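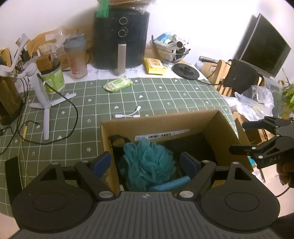
Figure 2. Household items on the table and in the open box.

3.2 Mixed storage in small homes

In our study of small homes, we call a surface "mixed" when objects from different activities of daily life stay on it together. The kitchen table was the most frequent mixed surface in the homes we visited in Sescombe, and it was also the place where people preferred to sort and pack. The table in Figure 2 is a typical case: a black air fryer stands at the back, a packet of wet wipes and a white headphone adapter lie on the tablecloth, and the open cardboard box in front already holds a teal bath puff. These objects belong to cooking, cleaning, listening and washing, and in a larger home they would probably be kept in separate rooms.

We asked each household to sort the objects of one table in 3 steps. In the first step, the objects that are used every day were left in their place. In the second step, small objects without a fixed place were put in a box. In the third step, the household decided where the box should be kept. The visits were made in June, and in total 123 objects were recorded with the Pellegrini list, which we shortened for this purpose.

The second step was the most difficult one. Cables caused the longest discussions, as in many cases the participants did not remember to which device a cable belonged, and they did not want to throw it away. Bathroom objects were decided quickly. Jars and bottles were seldom moved, even when they were empty, and several participants explained that a container on the table is "already in its place." We did not expect this answer and we had no category for it in the list. It was therefore coded as "other."

The kind of box also had an influence on the result. A cardboard box with open flaps was treated as temporary, and participants continued to add objects to it after the sorting was finished. A box with a lid was more often carried to a shelf or under a bed. We return to this difference in Section 4.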